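Who Cleans the Sink? Chore Sharing in Student Houses on Wernadberg Hill

Puspita Santoso, Irfan Goh and Syafiqah Tambunan
Intro to Household Sociology, final report, Dec 4, 2024

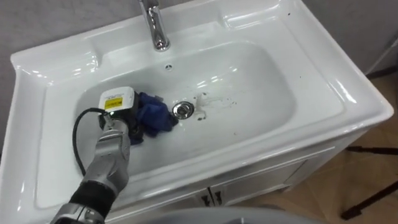 Our question was simple enough to fit on a sticky note, and for two weeks it did. When people who aren't related share a house, how do they decide who does the cleaning, and does the decision survive contact with the people who made it?

Background

Most of the reading we were assigned deals with couples. Couples have a reason to stay on speaking terms. Housemates have a lease. We wanted to see whether the usual findings, mainly that people overrate their own share of the work, would hold in a group where the strongest bond is often a Wi-Fi password.

Method

We sent a survey to student houses on the hill and got replies from 70 people in 23 houses. Each person was asked what percentage of the bathroom and kitchen cleaning they did in a normal month. Everyone answered separately, which mattered more than we expected. We then ran longer interviews in two houses, Sundia and the one its residents call Vumusetti for reasons they declined to share.

Irfan wrote the survey. Syafiqah did the interviews. Puspita did the spreadsheet and would like it noted that she also fixed the survey.

Results

If everyone in a house judges their share correctly, the numbers add up to 100. Our highest total came from a house of six, where the residents together claimed 428 percent of the cleaning. By their own account the place should be spotless. We have been there.

Written chore charts were common in August, when people moved in, and mostly ignored by midterms. The charts that lasted had one feature in common: they named a person for each job. Charts that said "everyone wipes down the sink after use" did worst of all. In the interviews, "everyone" was usually understood to mean Adi.

Adi Tjoa lives at Sundia with his cousin Tirta. Asked separately who cleaned the bathroom, each said "me, obviously." Asked together, they were quiet for a while and then began discussing a towel.

Limits

The sample is small and comes from one neighborhood. People who answer surveys about cleaning may care more about cleaning than people who don't. We also had no way to check anyone's claims against the work itself, short of moving in, and the offer we got from Vumusetti involved paying rent.

Next steps

We would like to repeat the survey in spring with the same houses and ask each person to keep a log for 24 days. Tirta has already said he won't do it. Adi says he'll end up filling in both.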